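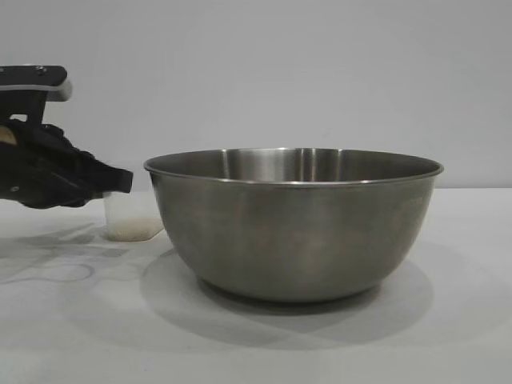 12/03/2022
By Willance Kitchen Diary
6 min read

Up before it got light and couldn't go back to sleep, so I started on the kitchen. I had told myself all week that I would go through the dry goods before buying anything else, and the radiator was already on in there. Made coffee, drank half of it standing up, and took everything off the two shelves to the left of the stove.

It took longer than I planned. There were bags folded over inside other bags, and a few with no label at all. One was rice flour, I think. I tasted a bit on a wet finger and still wasn't sure, so it went in the trash. The cornmeal was from before we painted. The brown sugar had set into a brick and I kept it anyway, in a jar with a piece of bread, to see if it softens by tomorrow.

Wiped the shelves with vinegar and water. There was a ring of something sticky under the molasses that needed the scraper. I put the shelf paper back the way it was, although it is curling in one corner, and I should get more at Bisgaard the next time I'm over there. Last roll was in September and they were nearly out then.

After that I cleared the white table and got the big mixing bowl down. I wanted to use up as many of the odds and ends as I could in one batch, which meant the porridge bread. I have been making it from the back of the Bukura bag for a long time, but the bag is gone and all I have is my own note on an index card. The card says 1000 grams of flour and then a second number that has been wet and run. I settled on 66 percent water, which is what I use for most things, and wrote it on the card in pencil.

The small measuring cup is the one I reach for most. I don't use it for liquids much. It is good for the things that go in by feel, a bit of grain or bran or seeds, where I want to see how much there is before it goes in the bowl and can't be taken out again. I have a set of metal spoons for the same job and they stay in the drawer.
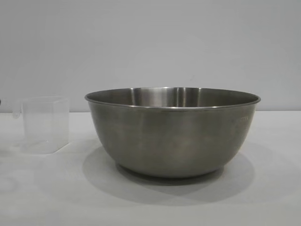 The mixing bowl and the small measuring cup on the white table.

I have had the bowl long enough that I don't remember what I paid for it. It came from the restaurant supply place in Grerar when they were moving to the smaller store. There are some faint marks under the rim on one side that might be the maker or might be the size, and I have never been able to read them, with glasses or without. It is really too large for the shelf. The lid of the stockpot has to go in sideways to make room. But a full batch of dough can be turned over in it without flour going up the sides and onto the floor, and I've given away two smaller ones in the meantime.

Scalded the grain first with water from the kettle and left it under a plate. The card says an hour. I gave it a little less and then felt bad about it and gave it the rest. While I waited I wrote the new labels. Masking tape and the black marker, date on the bottom line. I did flour, oats, barley, salt, both kinds of lentils, and then the marker started to go dry and the last few are hard to read. Those are baking soda, cream of tartar, and the poppy seeds, in that order from the left, in case I look here for it later.

Mixed the dough with my hand. It was stiff to begin with and I nearly added water, but the grain gives some of its own back after a while and I have ruined it that way before. Let it sit, folded it, let it sit again. Between folds I had toast and the end of the soup. The kitchen was warm by then and I think the dough moved faster than it usually does this time of year. I cut the last rest short and shaped it a bit after noon.

The pans are the same trouble as always. One is longer than the other, so the loaves never finish together. I weighed out the dough for the longer one 158 grams heavier than the other and put it at the back of the oven, where it runs hotter. They came out within a few minutes of each other. I wrote that on the card too. There isn't much room left on the card.

Cooled them on the rack by the window. The heavier one split along the side and the other is fine. I cut into the split one before I should have and the middle was a little gummy, but the crust was good and the flavor is what I remembered. More salt next time. I say that every time and then don't do it, so it is now also on the card, underlined.

Washing up: the bowl first, with cold water, to get the dough off. Hot water turns it to glue and then it gets into the sponge for good. The rim is rolled and a thin line of dough always gets in underneath the edge, so I went all the way around with the old toothbrush. Dried it right away and put it back up, with the stockpot lid sideways next to it. The cup went upside down on the towel.

The shelves look better. The jars with the tall lids are at the back now, and the things I use every day are in front where I don't have to lift anything over anything else. I found a full bag of barley behind the vinegar, after having bought a new one. There is also an unopened tin of baking powder that is still good until the spring. I've made a list of what we have and taped it inside the cupboard door. Whether it gets kept up is another matter. The last list was still there underneath, and almost everything on it was crossed out.

Went out to the bin with the trash and it was colder than it looked. Some wind. The step is getting slick in the mornings and I need to put the grit out. Came back in and did the floor, which had more flour on it than I thought, a good deal of it under the radiator where the broom doesn't fit. Used the long brush from the vacuum.

Had the bread again at supper with butter and a boiled egg. By then it had firmed up and the slices held. The good loaf is wrapped in a towel for tomorrow and I'll slice the rest of the split one for the freezer.

To get: shelf paper, a black marker, poppy seeds if they have them, salt. No barley.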